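The open day should be duller

Zollard opened its doors on a Friday in November, and I drove the 40 minutes out to Brasik to see what the place was doing with its robots. I went because I've written about automation in this column before and have mostly relied on what companies put in their videos. It seemed fair to go and stand in a room with one of the machines for an afternoon.

The sign-in sheet had 282 names on it by the time I got there. Most of them belonged to families, and there was a good crowd of retired tradespeople who asked better questions than I did. Parking was on the grass. There was a sausage sizzle out the front and the line for it was longer than the line for anything inside.

The main hall had what you would expect. A wheeled machine followed a painted track and stopped when children stood in front of it. A tall arm stacked crates on a pallet, took them off again and stacked them in a different order. People watched each of these for a minute or so and moved on. I did the same. Crate stacking is a solved job, or close to it, and a demonstration of it tells a visitor very little that a trip past any big warehouse wouldn't.

The kitchen bench was in a side room, past the toilets, with a paper arrow taped to the door. The staff call the project Mondal. Its task is to handle steamed buns with a pair of grippers, using an ordinary electric cooker of the sort people have at home.
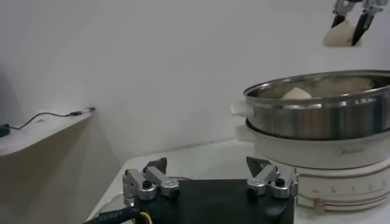 The Mondal bench at Zollard: two grippers, one of them holding a bun, and the steamer.

I stayed in that room for 2 hours. Nothing about it was set up to impress. The work was slow. A bun was picked up, moved, put down. Now and then one of the engineers stopped everything, changed something on a laptop and started again. At one point a bun was squashed nearly flat and went in the bin. A boy of maybe ten asked why it had squeezed so hard, and the engineer told him she wasn't sure yet and would have to look at the recording. He seemed satisfied with that and so was I.

My view, having had the drive home to think about it, is that the side room should have been the main hall. Public open days are usually planned on the idea that visitors want to be amazed, so they get the polished work and the unfinished work goes down the corridor. I think that does the public a disservice, and probably the companies too.

A steamed bun is soft, it's light, and it marks easily. No two are quite the same shape. Anyone who has lifted one out of a steamer with tongs knows how little pressure it takes to leave a dent. Watching a machine deal with that gives you an accurate sense of where the technology is up to. I came away knowing that a simple kitchen task can be done by a robot, that it takes a long time, and that it goes wrong in ways the people building it can't always explain on the spot. I knew none of that from the videos.

This matters outside the building as well. Hukley, the aged care provider down the road, has been talking at public meetings about robots in its kitchens. Residents and their families are being asked what they think. Some are frightened of the idea and some expect far too much from it. Both groups would be better served by 20 minutes at that bench than by any brochure. They could judge for themselves whether they'd want their lunch handled that way, and how soon it's likely to happen. My own guess is not for a good while.

There is a reasonable argument on the other side. A company that shows its failures risks having them filmed and passed around without the context. A flattened bun makes an easy joke. Investors come to these days, and so do people deciding whether to apply for a job. I can see why someone in the office would prefer the crates.

But the people in the side room stayed. They leaned on the wall and asked about the cost of the grippers, how they're washed, and what happens if a hand gets in the way. The engineers answered all of it, including the parts they weren't pleased with. I didn't hear anything like that conversation in the hall.

Zollard says it will hold another open day next year. I'd ask it to put the steamer near the front door, run it all day at its normal speed, and leave the bin where people can see it.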